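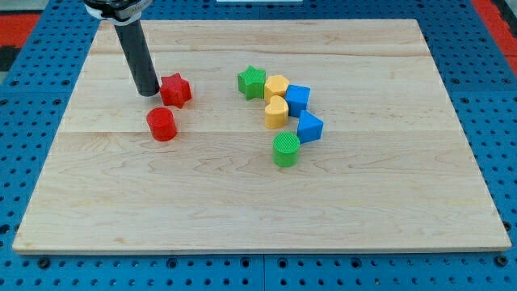
The block-pushing table at the Sudley open day. Photo by the author.

Home | Makers | Visits | Food | About

I almost skipped the Sudley open day, and I'm so glad I didn't! It was December, it was freezing, and I figured I'd get a cup of cocoa and a pamphlet. I ended up parked next to one table for most of the afternoon, talking to Siebe Goossens, who runs the demos there.

His setup is a robot arm with a plain black stick on the end and a board of chunky little colored blocks – stars, a heart, a cube. No fingers at all, which was my first question.

"Everybody asks that," he said, laughing. "It can't pick anything up. All it can do is push, so it has to think about where the block will slide."

You type in what you want, something like "move the red star next to the green one," and off it goes (or doesn't, more on that in a second). I asked if the blocks were store-bought and he looked a little offended.

"We print them! I have a drawer with 200 of them at home. My wife would like the drawer back."

The kids in line had way better requests than I did. One girl wanted a smiley face, and Siebe let her try it. The mouth came out kind of wavy and she was thrilled anyway.

So how often does it get things right? He pulled out a notebook. "This morning we took 112 requests and it blew 30 of them. The heart is the worst. You push on the side and it spins on you."

I asked what he'd fix first, and he said the waiting. "It stops and stares at the board too long. People think it's broken and walk off."

They're running the table again in the spring, and he says I can bring my nephews.

14 comments | 50 shares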